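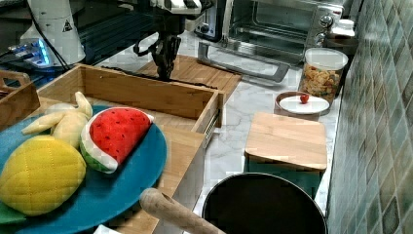 Last changed: March, by Olumide Aliyu (kitchen bench tips)

Workshop Tips for the Kitchen Bench

These are the tips our student robot club has collected while getting an arm to put away play food and open drawers. Most of them came out of Thursday sessions that ran long. If you've just joined, read the drawer part first, then skip to whatever is giving you trouble. And if you find a better way, add it! The page gets changed whenever somebody shows up with a good idea.

Drawers

Drawers are the best first project and also the one that will make you want to lie down on the floor. A drawer that feels perfectly smooth to your hand can stop an arm cold. Pull it all the way out and wipe the slide rails with a dry cloth before every session. Crumbs and sawdust love those rails. If it still sticks, rub a little candle wax on the wooden edges and work it back and forth a few times. Skip the cooking oil. We tried it, and it was lovely for 2 days and then turned to glue.

Check that the drawer comes out square. If one side leads, the rail screws are probably loose. Snug them up by hand with a short screwdriver and leave the power driver in its case, because bamboo strips out faster than you'd think.

Start with the drawer already partway open and have the arm push it shut. Closing is so much easier than opening! The Prosari team (that's our younger group) had closing down in a single evening and went home thrilled. Opening took them the rest of the term.

Soft food before hard food

Plush fruit is wonderful stuff to learn on. It squishes, it forgives a bad grip, and it doesn't roll under the stove when you drop it. Our banana bunch and watermelon wedge have been grabbed more times than anything else in the kitchen and they're still going strong.

Put them on a big plain plate. A plate in one solid color makes the edges of the food easier to pick out, for the camera and for the person standing there with the stop button. Ours is teal and I love it.

Leave space between the pieces for the first tries. Once the arm is getting them one by one, push them together until they touch. Then lay one partly over another, and now you've got a real puzzle.

The watermelon is easiest across the thin way. The bananas want a grip around the middle of the bunch. If you go for a single banana the rest swings around and knocks into things, which is very funny the first time.

Wash plush pieces in a pillowcase on cold, and let them dry all the way through. A damp one weighs more and your grip settings will be off. Anozie is the name on our spare set, in the bag on the hook, so use those while the others are drying.

Clear the counter like you mean it (or don't)

For your first week, take everything off that the arm doesn't need. After that, put some of it back. A counter with a pot and a few jars on it is a much better test, and the competition judges will set one up that way whether you've practiced or not.

Some things we learned about clutter:

Turn long pot handles away from the path you plan to use. Wooden handles stick out farther than you remember.

Shiny things are hard. A toaster oven door throws reflections all over the place. Try moving the lamp before you start rewriting code. We lost most of an evening to that once.

Clear jars are hard too. Fill them with something colorful. Dry pasta in mixed colors is cheap and shows up beautifully.

Keep glass back by the wall until the arm has done 21 clean runs in a row. That number came from an argument and a compromise, and it has worked fine for us.

Lids: set them down flat before each run. A tilted lid is a different problem from a flat one, and you want to choose which problem you're working on.

The cutting board trick

Lay a cutting board flat behind the drawer and use it as the home spot. It gives the gripper a surface with a known height, and if it comes down too hard you dent a board and not the counter. Marble chips! Stick a scrap of rubber shelf liner underneath so it can't creep. Mark the corners with painter's tape and pull the tape up the same night, or you'll be scraping.

Before you move anything

Walk through it with your hand first, slowly, saying each step out loud. It feels silly and it saves so much time.

Run the first pass at the slowest speed. Check that the cable has slack at the far end of the reach. One person on the stop button and doing nothing else, please, no phone.

Write it down

Every run goes in the notebook, good or bad. The Skistby notebook has nearly 400 runs in it now and it's the most useful thing we own. Write what was on the counter, where the lamp was and how far open the drawer was. "Failed again" doesn't help the next person. "Failed again, caught the pot handle" does.

Coming up

The Sundard round has 7 tasks and one of them is always a drawer. Practice with the drawer in different spots, and swap who drives. Bring a dry cloth, a candle stub and your own pencil.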